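Light grey sofa or armchair cushion – restuff or replace?

bostisley232
Evening all. It's the woven, speckly sort of fabric and I'm really rather fond of it.

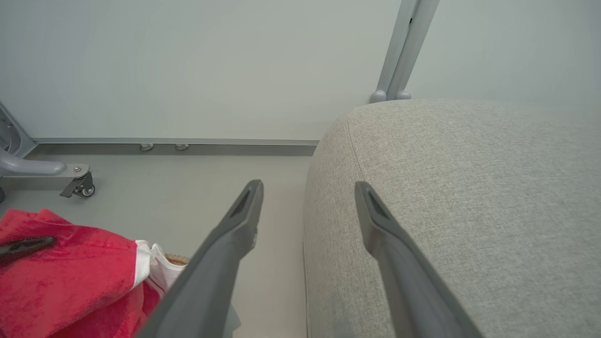
I've been quoted 320 for new foam, which made me gulp a bit, so I'm tempted to have a go myself.

Onance
Do try feathers, they're lovely and soft!

zenow8
Sorry, can't agree – you'll be plumping them morning and night, bless you. Firm foam, and go gently round that seam.

bostisley232
Foam it is, I think.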